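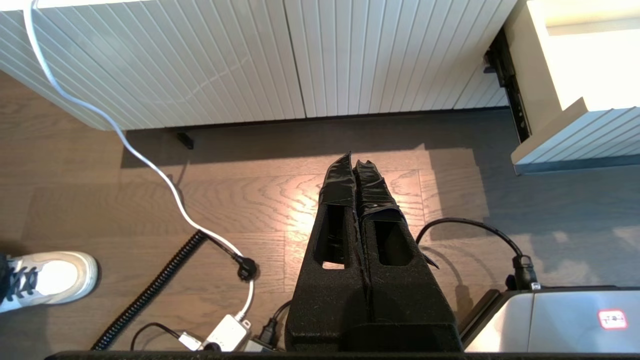 12 October 2020 -- student project notebook, drawer task

Continued with the drawer and umbrella task for the Arnport student round. Araba Abugri writes the task list, I do the arm and the fingers. The drawer must be opened by the arm, the umbrella put inside, the drawer closed again. Time limit is 40 seconds for each part.

The grasp point on the umbrella is still not decided. I prefer the folded canopy, close to the middle, so the handle does not turn the whole thing down. Araba prefers nearer to the handle. We will try 15 runs with each and compare.

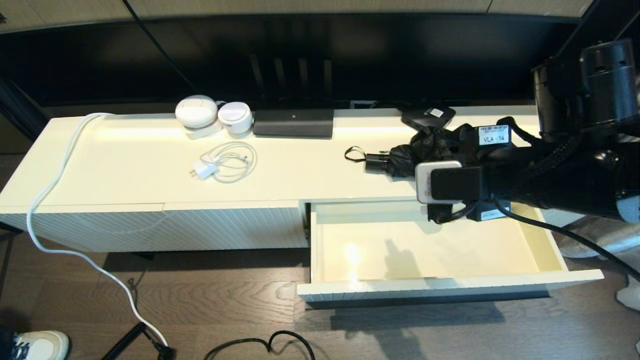 *Photo: A. Abugri, Itent project group*

Log folder for this part is 884. Please do not rename it -- the script of Borkowska group reads the number directly. For the label we write "umbrella over drawer" when the gripper is above the open drawer, and "umbrella in drawer" only after the fingers let go.

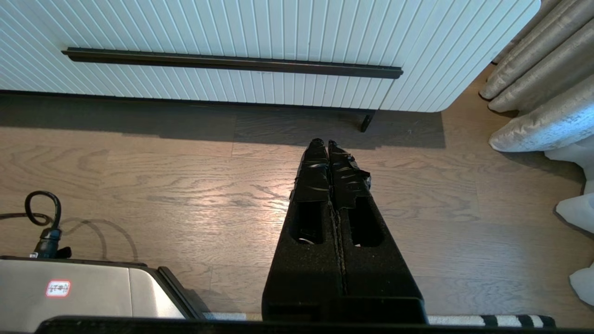
Closing is the part I worry about more. The push must come near the middle of the drawer front, or the runner goes crooked and the arm stops with a force error. The long dark handle bar is a good line for the wrist camera, because the grooves of the front all look the same and the matching jumps from one to the next. I want to track the bar first and use the grooves only for the angle.

To do:

- new tape for the finger tips, the edges lift
- lower the push speed to 40, then compare with 100
- ask Brimska about the spare foam
- Araba: rule text for a drawer that is half closed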